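Chapter 5
Paper, Rumour and the Harbour Strike at Bustport

Start with the handbills. Most students skip them and go straight to the court record, which is a mistake. The court record was written by the people who won.

Bustport in October. Wages docked again, the rope sheds shut, 349 men named on the company's list and their families not named anywhere. What did they read? Who read it to them? Those two questions run through the whole chapter, so keep them handy.

Þrastardóttir's older study treats the handbills as leftovers. Cheap, badly inked, gone in a week. Beaudoin disagrees, and she has the numbers: 1,434 sheets survive in the Sarkirton deposit, 76 of them with notes in the margin. Sums, mostly. A recipe. One very rude drawing of the harbour master.

Notes like these are hard to date and harder to pin on a person. We'll get to method in section 5.2, after the Linthorpe letters.

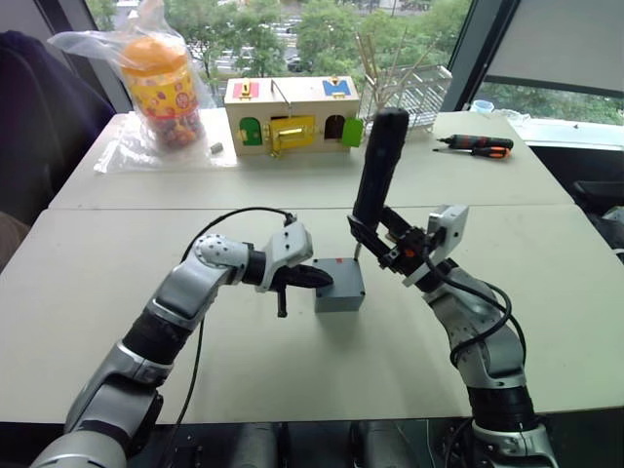

Ju-won Jeon goes further and argues the margins were a sort of mail, passed hand to hand along the wharf. Maybe. The evidence is thinner then he'd like, and the women's handwriting has barely been looked at.

Before you read on: find the Wednesday handbill in the source section. Read it out loud, the way it was meant to be heard. Then read the magistrate's copy and mark every word he changed.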